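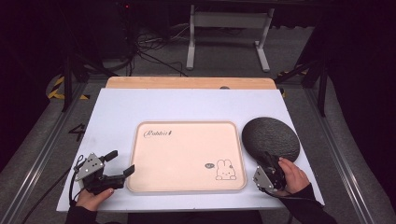

第4章　直せる道具をデザインする

みなさんの家の引き出しに、もう動かないのになぜか捨てられない道具が眠っていないでしょうか。電池のふたが割れたリモコン、首のところがゆるんでしまった卓上ライト、片方だけ音の出ないスピーカー。筆者の引き出しにもそういうものがいくつもあって、開けるたびに少し申し訳ない気持ちになります。この章では、そうした道具をもう一度使えるようにするための設計、つまり「修理のしやすさ」を製品デザインの問題として、ゆっくり考えていきたいと思います。

はじめに取り上げるのは、Jeltisという小さなメーカーの卓上ライト「Graleo」です。見た目はごくおとなしい、どこの机にもなじみそうなライトなのですが、裏返してみると、ねじがすべて同じ種類にそろえてあります。必要な工具はドライバー1本。部品は全部で14点あり、そのどれもが1点ずつ注文できます。
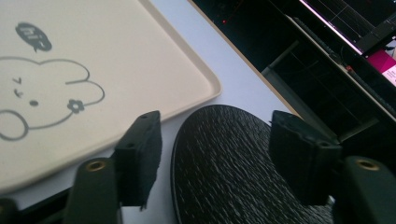

もっとも、初めからこうだったわけではありません。最初の試作では外装を接着剤で留めていて、継ぎ目のない姿がたいへん美しかったそうです（話に聞くだけでも、たしかに惜しい気もします）。ところが、中の配線を替えようとすると外装を割るしかありませんでした。そこで設計チームは継ぎ目を隠すのをやめ、細い溝として表に見せることにしました。溝は開ける場所の目印になり、いまではGraleoの顔のようになっています。

これと対照的なのが、Solbergの携帯スピーカーです。こちらは水に強くするために本体をしっかり密閉しており、使う人が自分で開けることは想定していません。その代わり、送り返せば工房で電池を交換してもらえます。誰が、どこで直すのかによって、よい設計の形もずいぶん変わってくるのですね。
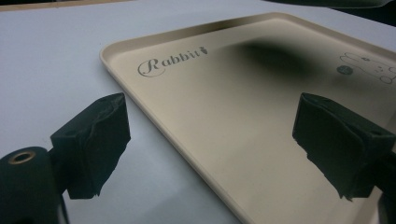

問い　修理しやすい製品は、なぜ部品の種類を少なくしようとするのですか。

答え　種類が少ないほど、必要な工具も保管しておく交換部品も減り、部品の取り違えも起こりにくくなるためです。

次の節では、Graleoの分解図を見ながら、部品を外す順序がどのように決められたのかを追っていきます。できれば手元に、分解してもかまわない古い道具を一つ用意して読み進めてください。

関連する章
第3章　手になじむ形と重さ
第5章　素材の選び方と年のとり方
事例研究　Hurkwoodの組み立て椅子
巻末資料　分解記録シートの書き方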